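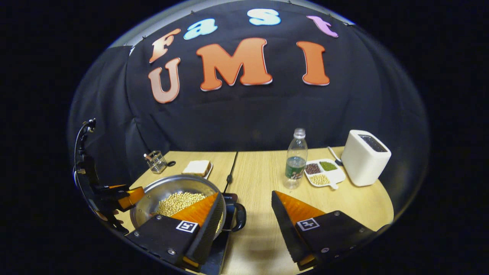 Breakfast bench, soybeans in the pan, grippers at the ready.

Quick one tonight because I have a training run going and nothing to do but watch the loss wiggle.

So, the pan task. I've been teaching a policy to handle a pan of beans from hand-held gripper demos, no arm involved at collection time. You pick up the tool, you do the thing, the fisheye on the wrist sees what the robot's wrist will see later. FastUMI style. If you read the October post you know I was stuck on tracking drift and grumbling about it. Mostly fixed now, different post.

What I wanted to test this time: does it matter how messy the demos are? My labmates at Siston think clean and consistent wins. Same grasp, same speed, same path. I had a hunch that a bit of mess helps, at least with a wide lens where everything near the rim gets bent out of shape anyway.

Two sets of demos, 63 each. Set one, tidy - same start pose, same grasp point on the handle, props left alone. Set two, sloppy on purpose. Handle grabbed high, low, a bit crooked. Other stuff on the table shuffled between takes. Same policy code for both (our Tramalora branch, nothing fancy), same number of steps, same everyting else.

Then 36 rollouts per policy on the arm, pan turned to angles neither set had seen much of.

Tidy set got 5. Five! I reran two of them because I didn't beleive it. It goes for the handle where the handle used to be, closes on air, then carries on like it has a pan. Kind of painful to watch.

Sloppy set did a lot better, 52 percent or so once I threw out nothing and counted the ugly grasps as fine. Not great. But it looks for the handle, at least. When it misses it usually backs up a little and tries again, and I'm pretty sure that's from the takes where I fumbled and kept going. I used to delete those.

Where it still fails is the weight. Beans slide to one side when the pan tips, the handle wants to twist in the soft pads, and the policy has no clue that's happening until the view changes. Could be a force problem. Could be I need slower demos. Grasping across the handle with both pads square on it seems to be the main thing, more than where along the handle you grab.

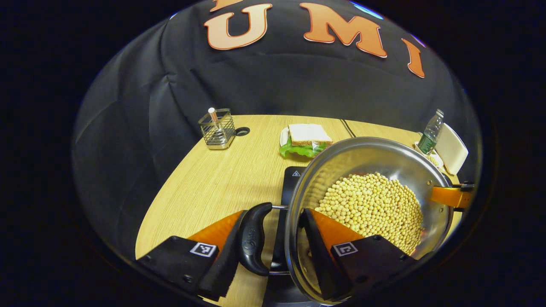

What's next

Want to try mixing the sets, mostly tidy with a scoop of sloppy, and see where it breaks. Also cutting the frame rate on the slow parts, which Portela's training code already supports and I just never turned on. And a lighter load in the pan, to see how much of the twist goes away.

Numbers are from one arm, one table, one stubborn person, so don't quote them at anyone. Run's at the halfway mark. Going to get food.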